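Progress Report to the Parnidora Fund
Translation and New Plays Program
Interim report, submitted 24th October

Summary

The program remains on schedule in most respects. Drafts of the first two plays are complete, the third is in revision, and the bilingual reader has gone to the typesetter. The one significant delay concerns performance rights for the fourth title and is set out below. 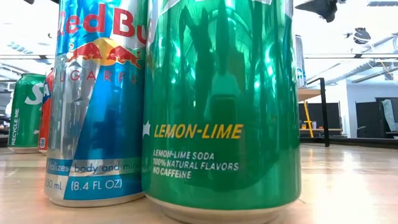 Prepared by C. Tessier, Program Manager

Since the last report, the Pateo residency has hosted two working periods for translators. Applications for the current round closed with 181 submissions from 16 languages. Each was read twice, once by a reader of the source language and once by a theater director working only from the English sample. This second reading was introduced at the Fund's request. It has lengthened the selection process by three weeks, and we propose to keep it.

The residency's first working period was given over to the play cycle Funa. The translator had prepared a full draft beforehand, and the days on site were spent reading it aloud with actors. Act Two changed a good deal as a result. Several passages of verse that had been set as prose in the draft have been returned to verse, and the chorus now has a single form of address throughout. 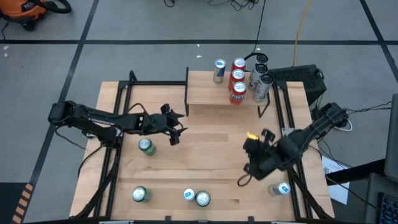

The second working period was shorter and dealt mainly with stage directions, which the publisher had asked us to bring into line with the house style used for the earlier volumes. This is finished, apart from the glossary.

Publication

The bilingual reader will run to 200 pages, slightly more than planned. The increase comes from the translators' notes, which the outside reviewers asked us to print in full. The additional printing cost has been met from the unspent travel line – no further request to the Fund is made under this heading. Advance orders from libraries and schools stand at 1092 copies.

Rights

Performance rights for the fourth title are still under discussion with the author's estate. The estate has agreed to publication but wishes to approve each staging separately. We have asked for a single license covering staged readings and expect a reply before the end of December. Should it be refused, the title will appear in print only, and the reading will be replaced by one from the reserve list.

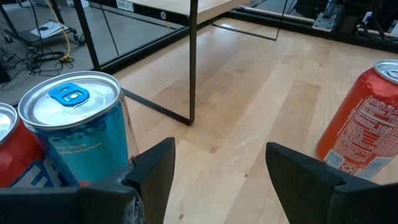 Gripper and blue can on the wooden tabletop.

Next period

Work will center on the third play, the glossary, and contracts for the incoming residents. A revised budget is attached as Annex B.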